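Testville Gutter and Roof Upkeep Records

Version 2, updated 5/31/19

The file lists home visits logged by Zomico crews in Testville. Each row is one house. There are 915 rows, and 339 of them include a second visit in August, after the summer storms. Rows with no second visit have a blank in the last four columns.

Columns: house_id, roof_type, roof_age, gutter_length, downspouts, guard_type, debris_level, visit_month, notes, then the August columns. Gutter length is in feet. Debris level runs from 0 (clear) to 4 (blocked), judged by eye from the ladder.
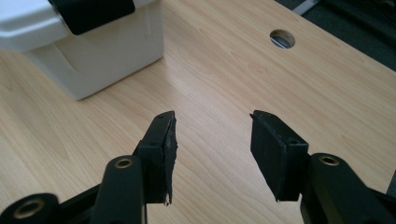

Why do some houses have no roof age?
The owner didn't know it and there was no permit to check. We left the field blank — please don't read it as zero.

Known problems: guard_type was typed in by hand, so "mesh" and "screen" may mean the same product. The 232 houses on the Altari side of town were scored by a single crew and run a little high on debris.

Files are comma-separated, one header row. Street addresses were removed before release. Send corrections to the Mathur office with the house_id in the subject line.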